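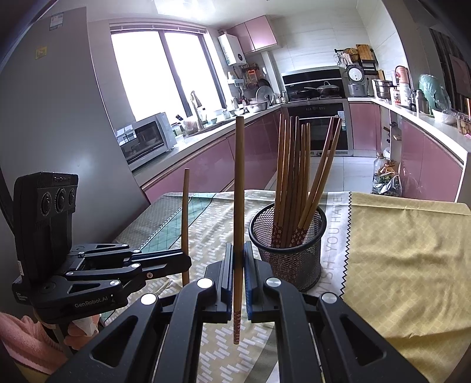 Tralport, November

CHAPTER 4
Gathering Examples

Sooner or later every course on learning machines arrives at a kitchen table. The first three chapters of this book were spent among loss functions and tidy curves, where data came from a function call and had the decency to be there when you asked for it. In this chapter we go and get some.

The task we will follow is small enough to be embarrassing. A chopstick is held upright in a gripper and goes into a mesh cup with the others. A child of four can do this while talking about something else. A learning system can do it too, provided someone has first done it several hundred times in front of it, with the gripper in their own hand, in a way that is both competent and not too much the same.

The project we draw on was run out of Tralport under the name Korach. It produced 3097 recorded attempts at simple household tasks, of which 525 involved chopsticks. The people who gathered them worked with hand-held grippers in ordinary homes, at ordinary tables, with the tablecloth left on. We chose the project for this book because its records are complete, including the records of what went wrong, and those are the part most groups lose in a move.

4.1 What counts as an example

Students tend to think of an example as a recording. The recording is the easy bit. An example, as we will use the word, has three parts: what the gripper saw, what the gripper did, and some agreement about what it was supposed to be doing. The third part is usually kept in somebody's head, where it changes from week to week.

Take the chopstick. Is the attempt finished when the stick is inside the cup, or when the jaws have let go of it, or when the gripper has backed away? In the first weeks of Korach all three answers were in use at once. The operators were each perfectly consistent with themselves. The model trained on their work learned to put the stick in the cup and then hover over it, opening and closing slightly, like a guest unsure whether the party has ended. It took 44 attempts, watched one after another on a Wednesday that several people still bring up, to find out why.

The rule they settled on was dull and served them well: an attempt ends when the jaws are open and clear of the rim. Write your own rule down before you record anything. Then have a second person read it and do the task from the page alone. You will be surprised by what you left out.

4.2 Why not simply do it the same way every time?

A careful person, asked to repeat a task, will get better at it. The hand finds a path and stays on it. The cup drifts to the spot where it is most convenient. By the end of the afternoon the attempts are smooth, quick and nearly identical, and the careful person is pleased.

The model is less pleased, insofar as it can be. It has been shown one path many times and will follow it with great confidence, including on the day the cup is a hand's width to the left. Ferraro, the site where the second round was gathered, turned in 59 attempts with the cup in a single position. They were lovely to look at. We use them in Exercise 4.6 as a warning.

What you want is variety of the sort the world will supply anyway. Move the cup. Change how many sticks are already in it, as a nearly empty cup and a crowded one are different problems — a full bundle leans and fans out, and the gap you were aiming for belongs to someone else. Pick the stick up high on one attempt and low on the next. Leave the ordinary clutter of a lived-in table where it is, at least some of the time. A kitchen in the background is full of shiny doors and window light, all of which a model would love to mistake for something important, and it had better learn not to while you are still there to correct it.

Variety can be overdone. One operator, told to vary her approach, began coming at the cup from directions no arm would ever use. Her attempts were original and had to be set aside. Vary what will vary in use, and leave the rest alone.

4.3 Keeping the failures

A dropped chopstick is also an example. So is one that catches on the rim, gets backed off and goes in the second time. The temptation is to delete both and do it over. Delete the first if you must, although we would rather you labeled it. Keep the second at all costs. A model that has only seen things go right has no idea what to do a moment after they go wrong, and it will spend a good deal of its working life in that moment.

Korach used a labeling sheet called Juvow, reproduced at the end of the chapter. It has four boxes: clean, recovered, failed, and unclear. Operators dislike the fourth box and use it too little. Check it anyway when you watch the recordings back, and expect your own handwriting to be in it.

Before going on to Section 4.4, find a cup, a handful of chopsticks and a pair of kitchen tongs. You will need a table and most of an hour.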